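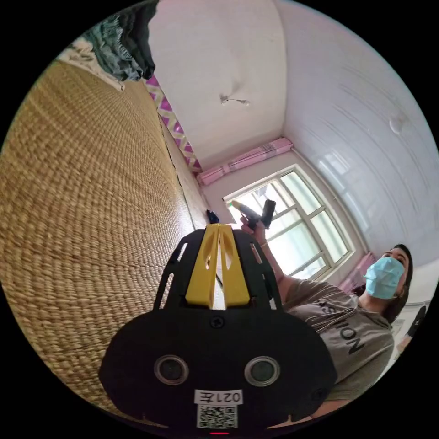 Wool sweater became stiff after washing, can I save it?

Orest Shevchuk
Hello all. In September I bought a gray wool sweater from a small shop in Gosau. I washed it by hand in the sink with ordinary powder, and now the sleeves are stiff and a little shorter. The label says 20 degrees and I think my water was warmer. Is there any way to make it soft again?

Aler
Just buy new one, felted wool is finished.

Yurchenko
I do not agree fully with the answer before me. If the wool is only a little felted, you can relax it. Put cool water in a basin, add two spoons of hair conditioner, and leave the sweater for 20 minutes. Do not rub and do not wring it. 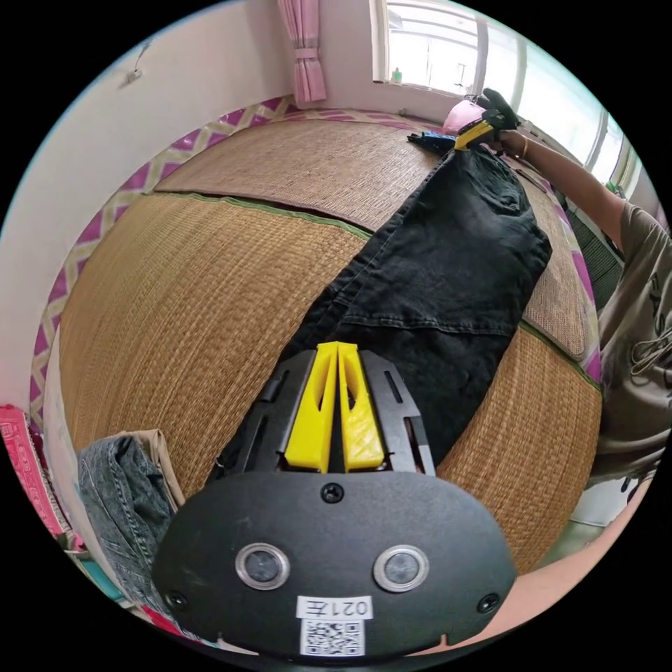
Drying is the part where most people lose the shape. Press the water out with a towel and never hang the sweater by the shoulders. Have the garment laid out flat, then pull the sleeves gently to their old length — a little every few hours. Mine needed 19 hours near an open window.

Related
How to remove pills from a wool coat
Is 800 spin too fast for knitwear?
Moth holes in a Bistow scarf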